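Kellness K21 Under-Shelf Mounting Rail

Part of the Kellness storage hardware range. Supplied in single lengths or in packs of five.

Overview

The K21 is an extruded aluminum rail for fixing to the underside of shelves, worktops and cabinet floors. It accepts the full set of Kellness hooks, bin hangers and cable clips. The rail is screwed in place through countersunk holes at regular spacing. Accessories slide in from either open end or, with the quarter-turn foot, are inserted at any point along the channel.

The K21 replaces the earlier K20. The channel opening is unchanged, and all K20 accessories fit. The screw holes have been moved to the center line of the channel, so a K21 cannot be fitted to an existing row of K20 holes without redrilling.

Specification

Material: aluminum, clear anodized
Profile width: 21 mm
Profile height: 9 mm
Channel opening: 8 mm
Standard lengths: 600 mm, 900 mm, 1200 mm
Hole spacing: 150 mm
First hole from end: 75 mm
Screw size: 4 mm countersunk
Operating temperature: 0 to 50 °C
Finish options: clear, black
End caps: 2 per length, gray nylon

Load rating

The rated load is 5 kg per fixing hole with all holes used, evenly spread. A 600 mm length has four holes and is rated at 20 kg in total. A single accessory must not carry more than 5 kg wherever it sits on the rail. Loads hung between the last hole and the end of the rail are limited to 2 kg.

The figures apply to solid wood or plywood at least 18 mm thick, with screws engaged to a depth of 14 mm or more. In particleboard of the same thickness, use half the rated load. The rail is not rated for use in plasterboard ceilings with any type of anchor. For thin steel shelving, use the through-bolt kit (sold separately), which restores the full rating in sheet of 1 mm and over.

Ratings are for static loads. Where items are pulled down or unhooked with force, as with hose reels and spring balancers, use the heavier K40 rail. 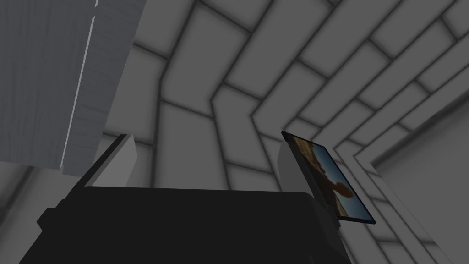

Clearance is the dimension most often missed when ordering. The rail takes up 9 mm below the shelf. A standard hook adds 32 mm and a bin hanger adds 14 mm plus the depth of the bin. For a shelf with drawers or doors directly beneath, measure from the lowest point of the shelf, including any front lip, and compare with the accessory drawing before drilling. Shelves with a lip deeper than 9 mm will hide the rail from the front but block insertion from that side. On these, leave at least 60 mm free at one end of the rail.

Installation

1. Mark the center line of the rail on the underside of the shelf. Keep it at least 40 mm from the front and back edges.
2. Hold the rail in place and mark every hole. Do not skip holes on short lengths.
3. Drill pilot holes 2.5 mm in diameter for softwood, 3 mm for hardwood. Set a depth stop.
4. Fit the center screws first and work outward. Tighten by hand. A power driver on a high setting can spread the channel, and accessories will then rattle or drop out.
5. Slide in the accessories, then press in the end caps. End caps must be fitted before the rail is loaded.

Two or more lengths can be joined end to end with the K21-J joining pin. Leave a 1 mm gap at each joint for expansion. The joint itself carries no load.

Cutting to length

The rail can be cut with a fine-tooth miter saw or a hacksaw. Deburr the inside of the channel with a flat file – burrs on the lower lips are the usual cause of hooks that stick. After cutting, the nearest hole should be no more than 75 mm from the new end. If it is farther, drill and countersink an extra hole. Cut ends are not anodized and should be capped in damp rooms.

Compatibility

K20 accessories: all
Indosum 8 mm hangers: fit, but reduce the single-point load to 2 kg
Texier sliding clips: fit in the clear finish only; the black coating makes the channel slightly too tight
Collcombe hooks: do not fit

Care

Wipe with a damp cloth and mild detergent. Do not use bleach, oven cleaner or abrasive pads. A dry silicone spray can be used in the channel where accessories are moved often. Oil and grease collect dust and are not recommended. Check the screws once a year and retighten if needed.

Ordering codes

K21-600-C: 600 mm, clear
K21-900-C: 900 mm, clear
K21-1200-C: 1200 mm, clear
K21-600-B: 600 mm, black
K21-900-B: 900 mm, black
K21-J: joining pin
K21-E: end caps, bag of 50
K21-T: through-bolt kit for steel shelving

Screws are not included with single lengths. Packs of five include a full set. The 1200 mm length in black is out of production until November – existing orders will be filled from remaining stock.

Technical questions: Birgit Baumgart, product support
Trade accounts and cut-to-size orders: Manon Lapointe, sales office

Cut-to-size orders are final and cannot be returned. Standard lengths can be returned uncut and undrilled within 21 days, with end caps. The length tolerance on factory cuts is plus or minus 0.5 mm.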